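Is the Nullia "most loved actors" list worth anything?

2 min read
Last updated: Monday

So Nullia has put out its list of the 30 most loved screen actors again and my feed is full of people treating it like the census. Who are they asking? The page says 1466 votes. Half my favourites missed out and a bloke from one season of Umton is at number two.

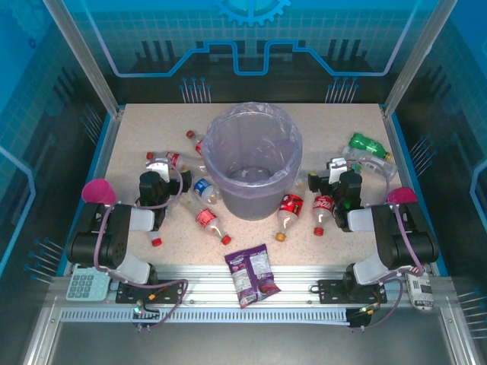 Yara Haddad
Thread starter, film and TV board

I went looking for how the votes were collected and found one line at the bottom saying "reader poll". You can vote again if you clear your cookies. I tried it. Took me a minute.

reelgone_77
It's a bit of fun. He was great in Umton, by the way. The courtroom episode alone gets him into my top ten.

Yara Haddad
Top ten of what, though? He had maybe 200 lines in the whole season. I liked him too. I just don't believe he's more loved than people who've been working for decades.

kelpie_matinee
His fan club was posting the voting link every night in November. Same thing happened with the Jellero cast the year before — four of them in the list, then the show got cancelled.

Imad Qudah
Moderator

Please keep the Jellero cancellation in its own thread. On the poll, I'd put roughly no weight on it, but I don't think the fans did anything wrong. The rules let them share the link.
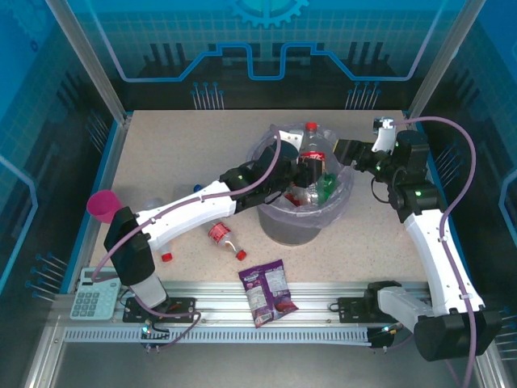
Re: Is the Nullia "most loved actors" list worth anything?

reelgone_77
Agree with Imad. Every favourites list is a popularity contest.

Yara Haddad
Then call it one. The headline says "the world's most loved" and the poll was only in English.

kelpie_matinee
Nseir does a critics' version and that's no better. Same names every year, in a slightly different order.

Yara Haddad
At least Nseir prints who voted.

reelgone_77
And have you heard of any of them?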